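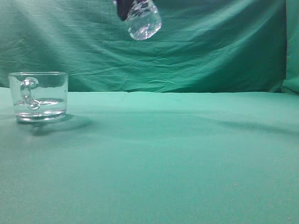 About Otgate Water

Otgate Water supplies and looks after drinking water coolers, filter taps and bottle refill points for offices, schools and small workshops. We have been doing it for 9 years. Anqi Song started the business after working as a plumber in school buildings, where the fountains were often switched off because there was no one to service them.

In the first year we had one van and a rented lock-up on Kereama Lane. We still have the lock-up, which now holds spare parts. The office and the main store are across the yard, and deliveries go to the yard gate between 8am and 4pm.

What we do

Most of our work is servicing. We change filters, clean taps and drip trays, check for leaks and replace worn seals. Each cooler has a card inside the front panel with the date of the last visit and the initials of the person who did it. If you move into a building and find one of our cards, ring us and we can tell you what has been done.

We also fit new units. Before we quote, someone comes to look at the pipework and the nearest drain. Older buildings sometimes need a short run of new pipe, and we price that separately so you can see what it costs. 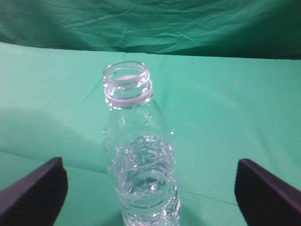

Refill points are the part of the business that has grown most. Schools ask for them in corridors and near the sports hall, usually at two heights. We look after 123 of them at present, and some 4000 people use one on a school day. The model we fit most often is the Arnosari, a plain steel unit with a push bar. It is slower than the sensor kind but there is less in it to go wrong, and we can mend it on the spot.

Who we are

Anqi runs the company and still does site visits. There are two fitting teams, one for the north side of the county and one for the south, and a small office that handles bookings and invoices. New fitters spend their first months going out with an experienced one. We pay for their training and they keep the certificate if they leave.

In July and August we work mainly in schools, while the pupils are away. Office customers may wait a little longer for a routine visit in those weeks. Leaks are dealt with first all year round.

Working with Wokudier

Our filters come from Wokudier, a family firm we have bought from since the start. They take back used cartridges and send us a note every quarter of what was recycled. If you change your own filters, you can drop the old ones at our office and we will send them back with ours.

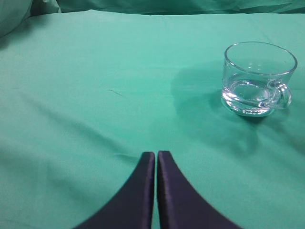 Do you service coolers that were fitted by another company?

We do, as long as we can get the parts. Send us the make and model from the label on the back and we will let you know before booking a visit.

To arrange a visit or ask for a price, use the contact form or ring the office. The line is open from 8am to 5pm, and there is an answerphone outside those hours.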